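3.2 Condition of the sorting bins and the mixed small items

The items considered in this section are those which reach the sorting tables without a category of their own. At the Lamptey centre they are gathered in metal bins until they can be assigned to packaging, toys, household parts or residue. Earlier work on the handling of donated goods (Abubakari and Kpodo; Agbeko) treated such items as a single remainder class and gave little attention to the bins themselves. The records kept at Lamptey suggest that this remainder deserves closer study.

Over the study period 1105 small items were entered in the register. Of these, 1039 could be assigned to a category at first inspection and the others were set aside for a second reading by a different member of staff. Foil wrappings and loose lids were the items most often set aside. A crumpled wrapping gives little indication of its former contents, and a lid parted from its container may belong equally to a kitchen item, a cosmetic product or a toy. Building blocks, by contrast, were assigned without difficulty in every case, as the studs on the upper face are recognised at once even when the block lies at an angle or is partly covered.

The bins were inspected at intervals of 14 working days. Wear was recorded separately for the floor, the outer walls and the sloped panel which divides the front compartment from the narrow rear one. The floor and the panel were the parts most affected. Fine scratching of the floor was noted in all bins in regular use – an expected result where hard items are repeatedly set down and drawn across bare metal. On the dividing panel the pale surface had in several cases broken into darker patches, chiefly on its lower part. The smooth outer walls showed little change.

Two practical points follow. First, a worn and reflective floor makes foil harder to pick out by eye, and staff reported that silver packets were overlooked more readily than coloured items of similar size. Secondly, small cylindrical items tend to roll until they meet a wall or the foot of the panel, and the register form was therefore amended to include a check of these margins. The amended form, prepared by K. Ignacio and N. Agyeman, was adopted in December and is used for the results given in Section 4. Figure 3 shows a bin of the type studied, with mixed items on the floor of the front compartment.
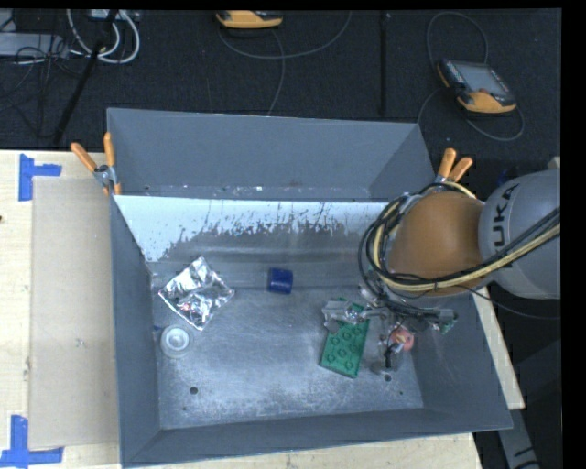

Figure 3. Divided metal bin with mixed small items, including a foil packet and a green building block; scratching is visible on the floor and wear on the dividing panel.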